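Getting Stains Out of Tablecloths and Other Printed Cotton

Posted 21/12/2022 by Innes Moncrieff
Filed under: Laundry, Kitchen

Printed cotton takes more abuse than people expect, but the print is the weak point. Most ruined cloths I see were ruined by the stain remover. Test anything new on the inside of a hem first and wait until the patch is dry before you judge it. Colors that look fine damp can dry with a pale ring.

Grease

Scrape off what you can with the back of a knife. Cover the spot with cornstarch, leave it for 3 hours, then brush it off. Work in a drop of plain dish soap with your thumb and rinse from the back of the cloth. Old grease needs two or three rounds. Do not put it in the dryer between rounds, as heat sets whatever is left.

Wine, juice and berries

Blot, don't rub. Run cold water through the back of the stain until it stops giving up color. If there is still a mark, mix a tablespoon of white vinegar into a cup of water and dab that on, then rinse. Salt is the usual advice at the table. It soaks up the puddle and does very little for the stain itself.

Candle wax

Let it go hard. A few minutes in the freezer helps if the cloth will fit. Crack the wax off, put a plain paper towel on either side, and press with a warm iron, moving to clean paper each time. Colored wax often leaves a dye mark behind. Treat that as you would juice.

Washing

Wash prints inside out or folded face inward, in cool water, with half the detergent you think you need. A full-size tablecloth needs a lot of room in the drum. If it comes out twisted like a rope, the load was too big.

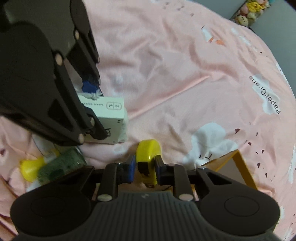

Creases are mostly made in the spin cycle. Use the slowest spin your machine has, take the cloth out as soon as it stops, and shake it hard by two corners. Hang it over the line with a third of it on one side, and leave the pegs off the middle. A cloth brought in slightly damp irons in half the time of one that has gone stiff.

Ironing

Iron on the wrong side. For a round cloth, start in the center and work out toward the hem, turning it a little at a time. Going straight across pulls the edge out of shape, and it will never hang right again. For a stubborn fold line, lay a damp dish towel over it and hold the iron down for a count of ten – then leave that section alone until it cools.

If you have no ironing board wide enough, a folded bath towel on the kitchen table works. Check first that the table can take the heat. Mine could not, and there is a cloudy patch on it to this day.

Storage

Roll cloths around a cardboard tube instead of folding them. Carpet shops throw these tubes out, and the one in Fusodville gave me 3 for nothing. Cover the tube with white tissue paper before you roll, or the cardboard may yellow the cotton over time. Do not starch anything that is going away for the winter. Starch attracts silverfish.

Cloths you only use in summer should be washed before they go in the closet in September, even if they look clean. Sugar spills dry clear and turn brown months later.

Next on this page: scorch marks, and whether they can be saved.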